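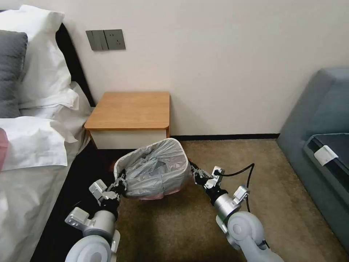
Is it worth finishing Drirkcombe if the first season left me cold? I got the box set used from Bùi Video in Uvville after seeing it recommended in the old thread on slow science fiction. I have had a week off work and not much to do, so I have seen all of season one and the first two episodes of season two. I started out in bed with the gray pillow stood up against the big white one and the laptop on my knees, and by episode five I had moved over to the blue-gray sofa to stay awake. The idea is good. A survey town on a moon loses contact with home and has to decide whether to keep sending reports. But the first season is mostly people talking in a records office. Does it go anywhere? No spoilers past 2x02 please.

Posted by lowgravity_tom

Reply from Obsa Gashaw

Yes, keep going. Season two is where they leave the town, and the show changes a lot once they do. If you liked the premise but not the office scenes you are close to the good part. Give it until the end of 2x04.

I would also say the records office matters later. A lot of what the clerks say in the first season gets used.

Reply from pale_engine

I'm going to disagree. I watched all of it when it first ran and I think season one is the best season by a long way. Season two is a chase show. The reports stop being important, the moon could be any desert, and half the cast you spent time with are gone or have two lines an episode.

If you didn't like season one then I don't think you like Drirkcombe, and there is nothing wrong with that. Try something else.

Reply from Obsa Gashaw

"The moon could be any desert" - it was shot in the same quarry both years. You can see the same ridge behind the landing field in the pilot.

Also only two of the main cast are gone. The others are back by the middle of the season.

Reply from pale_engine

Same quarry, different use of it. In season one you see it through windows and at the end of streets and it feels like a place people live next to. In season two they run across it.

Three of the cast, if you count the radio operator. I do.

Reply from mirrorlake

Spoiler warning on the radio operator please. OP said nothing past 2x02.

Reply from pale_engine

Sorry. Can't edit it now, the window has closed. I'll ask a mod.

Reply from Trinh Dương (moderator)

I've left it up because the departure happens before the titles in 2x01, and OP has seen that. Spoilers for anything after 2x02 will be removed. Please use the spoiler tag even if you think it is minor.

For what it's worth I skipped around the first time I watched. I saw the pilot, then 1x06, then the last two of the season, and went straight into season two. I didn't feel lost. I went back later for the rest and liked it more knowing where it was headed.

Reply from lowgravity_tom

Thanks all. No harm done on the radio operator, I had seen that. She was my favorite, so it didn't help the show's case.

What is everyone's opinion on the sound? I have the older discs and the dialogue is very low next to the music. I had subtitles on for most of it.

Reply from mirrorlake

That's the discs. The first pressing has a bad mix on season one and it is fixed from season two on. There was a replacement offer but it ended years ago. If your box has a gray spine it's the first pressing. The black spine is the corrected one.

On some players you can pick the second audio track, which is plain stereo, and it's better. Not great, but you won't need to keep reaching for the remote.

Reply from lowgravity_tom

Gray spine. I'll try the stereo track, thank you.

Reply from dustcover

I paid 30 for the black spine set two years ago and now I see people asking 225 for it. I don't know who is paying that. It's a decent show with one very good season, and I'm with pale_engine on which one.

If you want something similar that moves a little faster, read Mollton. It's a novel, 533 pages, same kind of setup with a cut-off settlement, but the story gets going in the first chapter. The ending is weak.

Reply from Obsa Gashaw

Mollton moves faster? The first 100 pages are a council election.

Reply from dustcover

The election is the story. Things happen in it. People win and lose.

Reply from mirrorlake

I gave up on Mollton at almost exactly the halfway point. Too many characters with the same job. I might go back to it. The audiobook is supposed to help because the reader does different voices, but my library only has it on CD and my car doesn't have a player.

Reply from pale_engine

I liked Mollton and I liked the ending. I seem to be on the wrong side of everything in this thread.

Reply from lowgravity_tom

Update. I switched to the stereo track and it is much better. I've now seen up to the end of 2x04 and I can see what Obsa meant. The scene at the relay station with the old reports was the first time I wanted to start the next one right away. I still think 1x03 and 1x04 could have been one episode.

I'm going to finish the season and then decide about three. Is three a full season? The box says six episodes but the booklet lists eight.

Reply from Trinh Dương (moderator)

Six aired. The other two were written and never filmed. The booklet has short summaries of both in the back pages, so don't read those until you've finished.

Reply from lowgravity_tom

Good to know. I had the booklet open to that page.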